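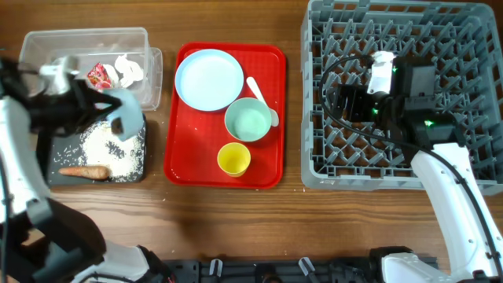
Hayat Trails: a walking and travel dataset

Hi, and thanks for stopping by! I put this together after one too many evenings trying to plan a long walk from six browser tabs and a soggy map. It covers 87 day walks and overnight routes in the hills between Jondham and Skoma, all in one table, with the boring practical stuff that guidebooks tend to skip.

What's in it

There's one row per walk. You get the start and end points, the length, the climb, the nearest bus stop, whether there's drinking water along the way, and a notes column where I ramble a bit (sorry in advance). The longest route is 140 kilometers and takes in both valleys -- I did it in February and would suggest May. A second file lists 67 places to sleep, mostly huts and small guesthouses, linked to the walks by ID.

Where it comes from

Mostly my own boots and notebooks. The older paths I checked against a scanned walking guide from 1838, and a surprising number of them still go where it says they go. Bus stops were copied by hand from the boards in Jondham, so expect the odd typo.
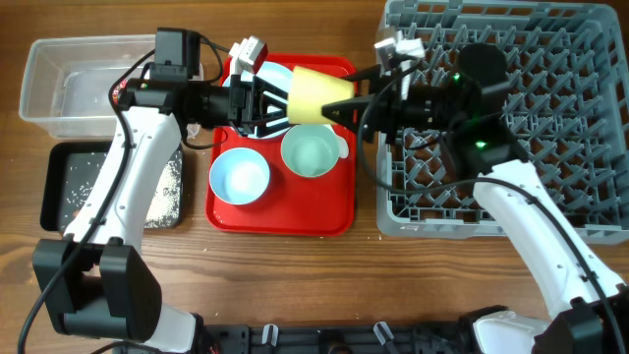
One early user wrote back that the climb figures for the Skoma ridge looked far too low, and asked if I'd left out the downhill-and-up-again bits. I had! Version 2 fixes that for every ridge walk, and the old numbers are kept in a column called climb_old in case you built something on them.

Known gaps

Nothing east of Skoma yet. Hut prices are missing for winter, and ferry times aren't included at all because they change too often for me to keep up. Please don't use the water column for safety planning -- springs dry up.

Using it

Both files are plain CSV, UTF-8, with distances in kilometers and climb in meters. Share it, remix it, print it out and stuff it in your pack. Just credit Hayat Trails, and send corrections through the issues page with the walk ID in the title.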